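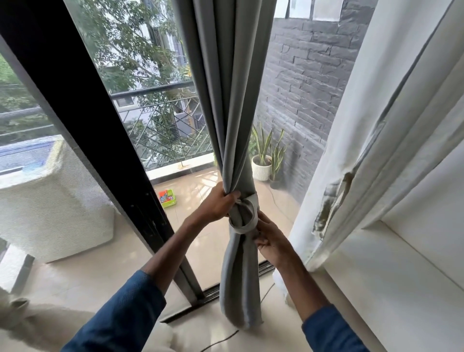
Grey curtain panel being tied beside a black-framed sliding door.

Search this repository
Go

Lineck Stays – listing records for short-term rental units

Thursday, July 2, 2026
By Kenta Kaneko

Last updated: release 2

Summary

Lineck Stays holds one record per rental unit for 33 buildings in the Ombridge resort area. Each record gives the location, sleeping layout, transit access, season rules and in-unit fittings of a unit as listed by its manager. It was put together to test search filters and to check listing text against structured fields. It holds no guest names, no booking history and no reviews.

Files

units.csv – one row per unit, keyed on unit_id
buildings.csv – one row per building, keyed on building_id
seasons.csv – start and end dates for each rate period, per building
transit.csv – nearest stop, walking minutes, winter and summer service
fittings.csv – one row per fitting per room
notes.txt – corrections made by hand, with the old and new value

All files are UTF-8 with a header row. Empty cells mean the manager left the field blank. A zero is a real zero. Do not merge the two when loading; several of the bed fields depend on the difference.

Sources

Records come from two management firms, Duris and Yazıcı. Duris supplies a full export at the start of each season. Yazıcı supplies changes only, which are applied in order to the last full set. If both firms list the same unit, the Duris row is kept for location and the Yazıcı row for rates. The source column says which firm a row came from, and the spelling there keeps the dotless ı. Scripts that strip non-ASCII characters will drop the last letter and fail the join.

Location and transit fields

walk_lift is given in minutes, on foot, from the main door of the building and without ski boots. walk_stop uses the same rule. Shuttle service differs by season, so transit.csv has separate columns for winter and summer, and a stop that closes after the lifts do is marked winter_only. Distances as the crow flies were dropped in this release. They made units on the upper road look closer to the base than they are.

Sleeping layout

beds counts fixed beds. sofa_beds counts fold-outs. sleeps is the limit set by the manager and may be lower than the beds allow. Lofts with no door are not counted as bedrooms, even if the listing text says otherwise. In that case loft is set to yes. 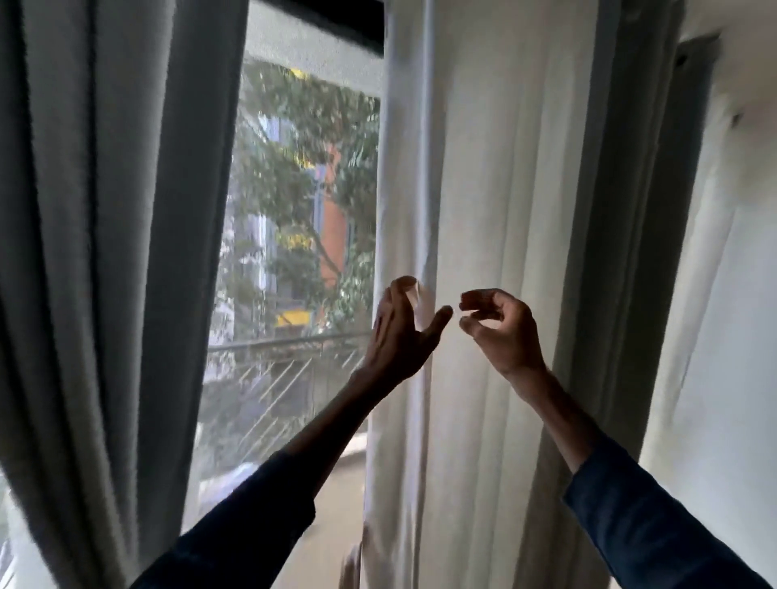
The fittings table was rebuilt from scratch for this release. Earlier versions had one free-text column per room, and managers used it for everything from dish racks to door codes. Each fitting now has a type, a room and a material class. Window coverings were the hardest to sort, as "drapes," "blinds" and "curtains" were used for the same thing. The class is now set by how much light the covering blocks. A white sheer hung in front of a tall window, as in the photo, goes in as sheer and does not satisfy the blackout filter. Where a room has two layers, enter two rows and set layer to inner or outer. Tiebacks are not recorded.

Known problems

Rates for December overlap in seasons.csv. Duris ends its early period on the date Yazıcı begins the holiday one, and both rows include that day. Take the later row.

Parking is listed per building. Units with a private garage show the shared number.

pet_fee is sometimes per night and sometimes per stay. The pet_fee_unit column is blank for most older rows.

Loading

Read buildings.csv first, then units.csv. The sample script prints the first 100 rows after the join so that column order can be checked by eye. It stops if any unit_id has no matching building.

Corrections

Send the unit_id, the field name, the old value and the new value – one correction per line. Changes to rates are passed back to the management firm and appear in the next release.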